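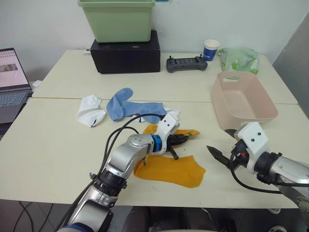
Home | News | Services | Get Involved | Contact

Sock sorting table opens at Grandmont Community Laundry

Last updated: Sunday, 4.15 pm
Reading time: 3 minutes

Grandmont Community Laundry has opened a permanent sorting table for unclaimed socks, following a trial which ended in July. The service is available to all registered households and carries no charge.

The laundry handles washing for 61 households in the Grandmont and Silari blocks. Socks become separated from their owners' bags at several points between collection and return, and the number held in the back store had grown steadily over the past year. Under the previous arrangement, odd socks were kept in a sack beneath the counter and shown to residents on request. Few residents asked.

The new arrangement places the socks in open view. They are laid out singly on a light-coloured table, with enough space between most of them for colour and length to be compared, and a basket is kept at the side for completed pairs. Socks are matched first by colour, then by cuff, and finally by the wear at the heel and toe. White socks are left until last, as they take the longest to tell apart.

Pranab Amarasinghe, manager of the laundry, said the change had been requested by residents at the spring meeting. "People told us plainly that they did not wish to rummage in a sack in front of a queue," he said. "A table is a more dignified way of going about it, and it is quicker for our own staff as well. We had socks in that sack which had been there for more than a year."

During the trial, 30 pairs were reunited and returned to households. A further 26 single socks remained at the close of the trial and have been carried over to the permanent table. The laundry will hold single socks for 2 months from the date on which they are first laid out. Those still unmatched at the end of that period will be passed to the Kaltar Textile Workshop, where they are cut and used as filling for draught excluders and floor cushions. 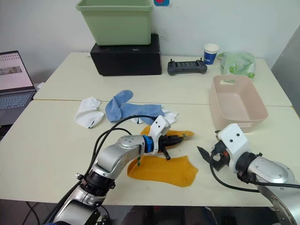 An orange-yellow sock on the sorting table, with blue and white socks alongside.

Residents are asked to observe a small number of rules when using the table. Socks should be replaced flat after being examined, and should not be balled together unless the pair is certain. Completed pairs go into the pink basket, which is cleared at the end of each session. Residents who recognise a sock as their own may take it without signing for it, although the laundry would be grateful if a member of staff could be told so that the record is kept up to date.

Baby socks and school sports socks are dealt with separately - the former because of their size, the latter because so many of them are identical. Both are kept at the counter and may be viewed at any time during opening hours.

The laundry has also reviewed the way in which socks are collected. Households may now ask for a mesh bag, fastened with a drawstring, in which socks can be washed and dried without leaving the bag at all. The bags have been supplied by Kahraman Household Goods and are issued one to each household. Replacements may be bought at the counter at cost price.

Jhonatan Taipe, who represents the Silari block on the residents' forum, welcomed the new service but asked that its hours be kept under review. "Those of us on early shifts could not get to the trial sessions," he said. "An evening opening makes a real difference, and I would ask that it is not the first thing to be cut when staffing is short." Mr Amarasinghe confirmed that the evening session would continue until at least the end of the year, and that any change would be posted at the entrance beforehand.

The sorting table is open each weekday from 10 am until noon, with an additional session on Thursday from 6 pm. It is situated in the room behind the drying area and is reached by the side door. Children are welcome when accompanied by an adult.

Enquiries about lost items other than socks, including pillowcases and tea towels, should continue to be made at the main counter. Mesh bags may be collected from the same place on production of a household card.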